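Handout 3: getting the gripper over the table

Right, so last time we got as far as switching the arm on and everyone having a go at jogging it about. If you missed that, borrow someone's notes before you touch anything, because I'm starting from there.

The job for this block is the box task. Each group writes a routine that takes the arm from its home position to a hover over the white table, closes in on the black box from the side and stops short of it. No grabbing yet! I know you all want to grab things (so do I), but the marks this time are for the approach, and a tidy approach is most of a good grasp anyway.

We'll be working mostly from the wrist view, and it takes some getting used to. You're looking out along the fingers, so forward for the gripper is up on your screen, and the box sits over to the left. Nearly every group last May drove the wrong way at least once. Go slowly, keep a hand by the stop button, and say out loud which way you think it's about to move before you press anything.

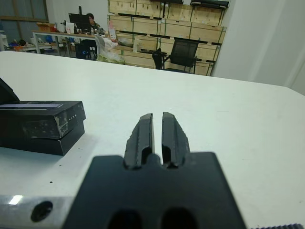 Photo: Saodah Wuisan, Kultov robotics course

Have a good look at the gap between the two fingers. It's narrow, and the box is a lot wider than that, so when we do get to grasping you'll need to open up and think about which edge to go for. Jot down your ideas now while it's fresh. The finger tops are scuffed and chipped, by the way, so don't use a chip as your reference mark, use the middle of the gap.

A few bits on the code. Your starter file is called watico_approach and it runs to 396 lines, most of which you can leave alone. The part you want is the function at line 13. Please don't rename it, or my checking script won't find it and I'll be chasing you by email. Save your waypoints as you go, with your group name at the front.

The other thing people forget is the far side of the table. There are desks and chairs beyond it and people do sit there, so set your forward limit before the first run and get me to check it.

Hand in the routine and one page on what went wrong and how you fixed it by 21 July 2025. Rough sketches are fine, and I'd much sooner read a messy page that's yours than a polished one that isn't.

Next handout: opening the fingers, at last.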